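Questions People Ask Me About the Plodcombe Recordings

Last updated Wednesday, July 22, 2020

I get the same handful of emails every week, so I've put the answers on one page. If yours isn't covered, write to me (Natália Danko) and I'll add it.

What are you collecting?

Examples of two arms doing fiddly household jobs, each one steered by a person from start to finish. Every run gets saved with the camera video and the joint positions, and the learning system trains on the lot. Right now we're on chargers and cables, after a long spell of folding that I don't miss at all!

How many examples do you have?

The goal for the cable set is 1000. As of this morning we have 457 that passed review, plus a pile still waiting for me to watch them.

Do you throw runs away?

Oh yes. We tossed 47 in the first batch, mostly because the operator stopped halfway to think and the arms just hung there. A short pause is fine. A long one teaches the system to sit still, and it's very good at learning that. Fumbles stay in, though, as long as the person recovers. I want it to see what a second try looks like.

Who does the steering?

Mostly people from the Millemby office who signed up for a shift or two. You don't need a technical background. My best operator so far knits a lot, and I do wonder if that helps with the cords.

How long before a new person is any good?

Everybody's first session is rough, and I don't keep any of it. By the second one most people have quit fighting the grippers. We had 19 people go through training in January and all but a couple stuck with it.

Why are cables so hard?

They never land the same way twice, they snag on each other, and a plug has to be facing the right way before you can do anything useful with it. With two grippers you can hold one piece still and bring the other to it, so that's how we teach people to work.

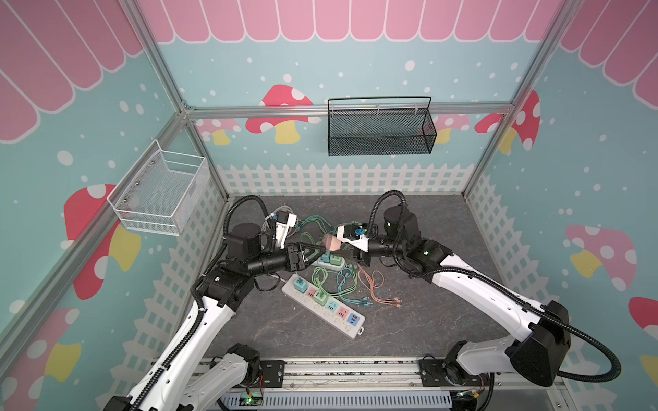
I also ask everyone to go slowly when the grippers are close together. They can bump, and then somebody (me) spends the afternoon recalibrating.

Do you tidy up between runs?

No, we mess it up! Cords get dropped in a heap, the power strips get turned, and colors get swapped around. If everything started out neat, the system would only learn neat.

What's with the mushrooms?

The wall print changes from set to set. Morin had a plain gray one and Derholm has the mushrooms and the picket fence. We want the arms paying attention to the plug whatever is behind it. Also, I like them.

Can I get a copy of the data?

Not yet. I have to finish the review and write up the labels first. Send me your address and I'll put you on the list.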